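Clalthorpe Public Talks: Progress Report to the Postis Fund
Aug 27, 2019

We are past the halfway point of the grant and it has been a lovely few months, so this report is longer than the last one (sorry!).

The fraud awareness evening filled all 300 seats in the main hall, with people standing along the back wall until the stewards found them chairs in the gallery. The speaker took the audience through how a forged reference gets past a busy office, then stayed for questions well beyond the advertised finish. We had planned on 30 minutes of questions and let it run to an hour. It was a joy to watch.

The second talk, on the history of banknote design, drew a smaller crowd but a very keen one. Ó Conaill, the booksellers, ran a stall in the foyer and have asked to come back. Sound was poor at the left-hand side of the hall and we have now moved the 2 loudspeakers forward, which the hall manager is happy with.

Printing went over budget by £100. We ordered 1,000 programmes and should have ordered fewer, as many people picked up the details from the website. The difference comes out of our own reserves and we are not asking Postis to cover it.

Entry remains free throughout, with no tickets. Doors open at 7 p.m. and seats go to whoever arrives first. We did look at advance booking after the fraud evening, and still prefer to keep the door open to people who decide on the day.

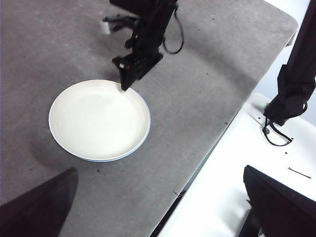

Zimidden wrote to say that the fraud evening was the best thing the hall had put on in years, but that anyone coming by the late bus had missed the opening, and could the next one start at 8? We think that is a fair point and will try the later start for the autumn talk on identity theft.

Still to do: confirm the autumn speaker's travel, book the hearing loop engineer, and send you the final accounts with receipts. The speaker's fee is already agreed and within the sum you approved.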